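Le gobelet vert, dernier casse-tête du tri à la ressourcerie Nadida

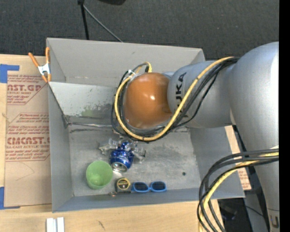

La ressourcerie Nadida a rouvert en janvier son atelier de tri, après 3 semaines de fermeture et une couche de peinture qui a surtout profité aux portes. Au programme, le contenu ordinaire d'une fin de pique-nique : canette bleue passablement écrabouillée, plastique transparent en boule, gobelet vert clair. De quoi occuper des adultes pendant une matinée entière, croissants compris.

La canette n'a posé de difficulté à personne. De l'aluminium, direction les métaux, et même les plus distraits du premier rang ont levé la main. Le plastique froissé a été plus disputé. Emballage ou sachet ? Les partisans de chaque hypothèse ont campé sur leurs positions jusqu'à la pause, alors que les deux vont dans le même sac.

Restait le gobelet. Dolores Kincaid, qui anime l'atelier depuis son ouverture, le garde volontiers pour la fin. « On me demande toujours s'il faut le laver. Je réponds qu'on peut aussi s'en resservir, et là, il y a un silence », raconte-t-elle. Une participante a proposé d'y faire pousser du persil. L'idée a été notée au tableau, entre le code du wifi et une liste de courses que l'on n'a pas osé effacer.

Les bacs, eux, n'ont pas été remplacés. Le gris a gardé ses éraflures et, en plein milieu du fond, une tache sombre dont l'origine alimente les conversations. Café, dit l'un. Huile de vélo, soutient l'autre. Le budget prévu pour du matériel neuf est parti dans la toiture, qui fuyait au-dessus du rayon papier, et l'on convient à l'atelier que c'était sans doute la priorité.

Les séances reprennent à raison de 12 personnes par groupe, le matin à partir de 9 h 30. L'inscription se fait à l'accueil ou par téléphone, de préférence avant midi, heure à laquelle le répondeur prend le relais avec un message enregistré l'été dernier qui souhaite encore de bonnes vacances. Le tarif est de 5 euros, gratuit pour les adhérents. Chacun peut apporter ses propres déchets litigieux, à condition de repartir avec ceux que l'atelier n'accepte pas : piles, peintures, et les cassettes vidéo, dont la réserve est pleine.

La prochaine séance sera consacrée aux bouchons.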